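In Defense of the Badly Folded Shirt

My mother-in-law could fold a fitted sheet in the time it takes me to find the corners, and for a good many years I believed this was the reason her house felt calm and mine did not. I bought the folding board. I watched the videos. One December I spent most of an evening refolding a dresser full of T-shirts into little upright packets, so that they stood in the drawer like index cards, and I went to bed feeling I had finally joined the adults. By the end of the week somebody had pulled a gray one out of the middle and the whole row had slumped over sideways, and I stood there in my socks taking it much more personally than a person should.

I have come around since then, and I would like to say a few kind words for folding that is only fairly good.

What set me thinking was a conversation with Lâm Ung, who ran a wash-and-fold counter for 28 years and has handled more strangers' laundry than anyone I know. I expected him to be strict about it. I suppose I wanted him to be. I asked what the proper way to fold a shirt was, and he looked at me with great patience and asked how big my shelf was. That was his whole answer for a while. When I pressed him he said he had learned 2 folds in his first month and never needed a third, one for things that stack and one for things that don't, and that customers who wanted something fancier were usually worried about something else – a visit, a new job, a suitcase that had to close.

I thought about that suitcase for days.

The trouble with most advice about laundry is that it begins with the finished shape. You are shown the crisp rectangle, and then you are taken backward to the shirt. But anybody standing at a table with a warm heap in front of them starts from the other end. You have to find out what you are holding. Which way is the neck? Is that a sleeve or the bottom hem? Is it inside out, and if it is, do you care enough to turn it? (I do for my husband's shirts and I don't for my own, and I couldn't tell you what that says about us.) A seam is a wonderful help here. Run your fingers down a side seam and sooner or later you arrive somewhere you recognize, an armhole or a hem, and the garment begins to make sense again. I can do it now while talking on the phone, and I enjoy it more than I ever enjoyed the folding board.

So I have grown fond of the part before the fold, when everything on the table is still just cloth and color.

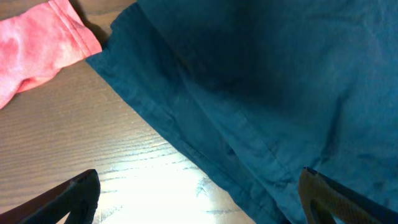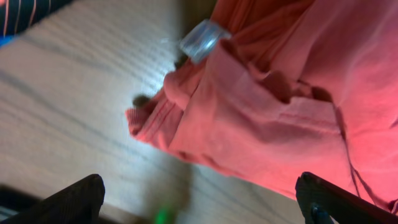
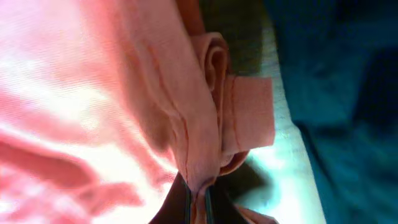
My friend Laiba Tarar disagrees with nearly all of this, and I should be fair to her. She says that a good fold is a courtesy to whoever opens the drawer next, even when that person is only yourself on a dark morning, and that a wrinkled pile costs you the time later that you thought you had saved. She has a point about linen. She has a very strong point about anything with a collar, and I will admit that I hang those up and pretend the question never arose. She also says I am making a philosophy out of being lazy, and she says it while refolding my dish towels, so I have learned to keep her on the other side of the kitchen.

But I notice that even Laiba smooths a shirt out with the flat of her hand before she does anything else to it, and that she slows down when she does. Sleeves in, a pass of the palm down the front, a pause. I think that pause is worth more than the rectangle. It's when you find the button hanging by a thread, or the spot that didn't come out, or you remember that your son has nearly outgrown this one and you had better put it aside for his cousin. You don't get any of that from a drawer, however handsome the drawer is.

Fold as well as you have the time for, then. Halves and thirds if you like, or just halves. Last night I did the towels Lâm's way and the shirts more or less my own way, and the stack leaned a bit to the left, and I carried it upstairs with my chin on top to hold it steady.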